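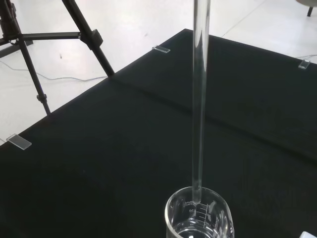
10/22/15

Rain since before breakfast, the soft kind that doesn't make any noise on the roof, so I had the whole day to give to the little glass table and no guilt at all about the leaves. I have been promising myself since July that I would set it up properly and stop doing everything on the end of the kitchen counter next to the toaster.

The black cloth was the best thing I did. I bought it in Ploststead years ago for a winter coat lining that never happened, and it has been folded in the linen closet so long that the crease won't come out. I ironed it on low and then on not so low, and there is still a line running across it on the diagonal. I've decided to be fond of it. Glass on a pale table simply disappears, and on black every edge lights up, even the little slides, which I am forever putting my sleeve on. I laid three of them out around the edges of the cloth and then had to keep reminding myself where they were! The one on the left I set down hanging over the side a bit, which is exactly how I lost one last month, and I still didn't move it.

The beaker is from the Campos box, the one that came with the house clearance lot, and I do love it. It has the white markings up the side with the tiny numbers, and a spout that pours without dribbling down the outside (the measuring jug in the kitchen could learn from it). I only put a little water in the bottom. Then the long tube went in, the good straight one from Skarnine that I was so nervous about carrying home on the bus with 16 stops to go and everybody's elbows out. It is a beautiful thing, that tube. Stood up in the beaker it looks far too tall for the company it's keeping, like a heron in a puddle.

What I wanted was to watch the water climb, the way the old book says it will in a narrow tube, and to see whether I could get a nice drawing out of it for the notebook. I spent nearly an hour crouched down with my chin level with the rim. My knees had a good deal to say about that. I made five drawings and kept two. The hard part is the line where the water meets the glass, that small curve, which comes out looking like a smile or a mistake depending on how sharp the pencil is. I must get a harder pencil.

I left the tripod standing on the floor over past the table, and I suppose that's where it lives now. I keep walking around it with my tea.

Lunch was the rest of the leek soup with too much pepper. After that I meant to label the slides and instead I read the Muvorico catalog from cover to cover, all the funnels and stoppers and the lovely fat flasks I have no use for whatsoever. I turned down the corners of nine pages. I will order stoppers and be sensible.

Tomorrow I want to try it with a drop of blue ink in the water, if I can find the bottle. It was in the desk, and then it was on the windowsill, and after that I couldn't say. Also need lamp bulbs, pepper (ha), and something soft for wiping glass that isn't my good dish towel.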